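Prisbridge Community Help > Grippers and End Effectors > Faults

Felt-padded jaws drop rubber phone cases after a few hundred cycles, no fault raised

Bimla Kaushik

We run a Laltora parallel gripper on a small sorting cell. The parts are rubber and soft plastic phone cases, picked by the two long edges, stood upright and moved to a tray. The jaws are printed blocks with felt pads glued to the inner faces. The same jaws are also fitted to a hand-held version of the gripper, which we use for working out grasps before they go on the arm.

Since Wednesday the arm has been losing cases in transit. The first drop was at cycle 657 on a new set of pads. With the next set it was cycle 500. The case leaves the jaws during the turn toward the tray and the controller carries on as if it still has a part. No alarm, no stop. The log shows only code 1718, which the manual lists as "grip width changed, informational".

Grip force is set to 40 percent. Raising it makes the case bow in the middle and then it pops out forward, so that is worse. Hard plastic cases on the same program are fine.

What I have checked:
Air is not involved, the gripper is electric.
Jaw travel and homing are repeatable.
Payload is set correctly.
The glue under the felt is holding.

One more thing. A dropped case ended up under the tray slide on Monday's late shift and the operator reached in for it while the cell was still in automatic. No one was hurt. I would like to fix the drops and also understand why the cell did not stop.

Posted by noltitis

Felt is the wrong material, use silicone. We changed ours and never had the problem again. Also clean the jaws.

Akash Kushwaha

You have two separate faults and I would keep them separate in the write-up.

The drop. Felt grips by friction over its whole face. As it wears it packs down in the middle and frays at the edges, and the loose fibers pick up dust. On a hard case that matters less, as the case keeps its shape and the pads stay flat on the edge. A rubber case with no phone inside is a thin tray with a raised lip. Squeeze it and the back bows, the edges roll, and the contact shrinks to a line. If the case has a large camera cutout, the back is weaker at that end, and one corner gives before the other. Then it rotates on the turn.

Silicone is not a free fix. It holds well but soft rubber tends to stick to it, and your release at the tray may suffer. Try it on one set of jaws first.

The missing stop. Code 1718 is the gripper telling you the width changed after the grasp was confirmed. As informational, it goes to the log and nowhere else. The default assumes you are watching the part some other way. You need to map it to a fault in the cell program, or add a part-present check before the turn and another at the tray.

Neither of those is a safety function. A part-present fault stops the program; it does not make it safe to reach in. The reach-in happened in automatic, so the guard or its interlock has to be looked at whatever you do about the pads. I would not run the late shift until someone has opened that guard with the cell in automatic and confirmed the arm stops. Dwivedi supplied our interlocks and the test took less time than the paperwork.

For the pads, this is the order I use:

1. Lock out the cell and take the jaws off. Brush the dust from the top edges of the blocks before touching the felt, otherwise it goes straight into the new pads.

2. Peel the old pads and keep them as a pair, marked left and right. Uneven packing between the two means the jaws are not closing square.

3. Fit the new felt and trim the edges clean. Scissors leave loose fiber, a fresh blade does not.

4. Drop the force until the case back stays flat, then come up in small steps. Do this with the softest case you run. The program limit comes from that one – not from the average.

5. Check the grasp on the hand-held unit before going back to the arm. Hold the case upright with the back toward you, one pad on each side edge, and look at the back for bowing near the camera cutout. Look at the pad edges at the same time. Fuzz like this, with dust on the blocks, is where I would be changing them. 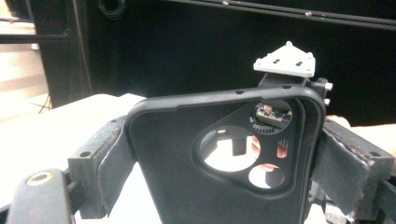
Related questions in this section

Part-present check passes with empty jaws
Gripper reports 1718 after every homing cycle
How often should felt pads be replaced on printed jaws?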